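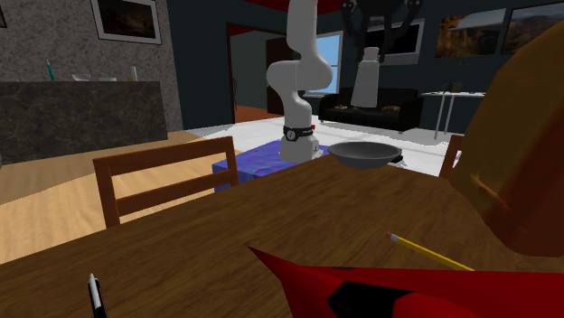

The Bralomby Terrier is a breed of small working dog developed in the farm country north of Skullutham. It stands 27 to 28 cm at the shoulder, has a harsh double coat in gray or wheaten, and holds firm opinions about mail carriers.

Origins

Breed histories like to begin with a parish record of 1566, which mentions "a small rough dogge" that ate a bishop's supper. Supporters take this as proof of ancient lineage. Skeptics have pointed out that it proves only the existence of a dog and a supper. The modern breed descends mostly from the kennel of Adalberto Rezende, who wanted a ratter and kept breeding until he had one that would also come when called — a trait that has since become less reliable.

Recognition

A written standard was adopted one October after a long quarrel over ears. The Barbosa line carried them upright and the Torketdale line folded, and the standard settled the matter by allowing both, which pleased neither side. As of 9/28/23 the breed register listed 436 living dogs. Its keeper, Rogério Vieira, has described the total as "healthy enough, if they would stay in their yards."

Temperament

The standard calls the breed "alert and independent." Owners tend to translate this as loud. Bralomby Terriers are affectionate with family and patient with older children, but they dig, and fences should be set well below ground level.

Health

Skin allergies and loose kneecaps are the most common complaints. The coat needs hand-stripping twice a year. Clipping softens it and is frowned on at shows.

See also: Earthdog trials; Rough-coated terriers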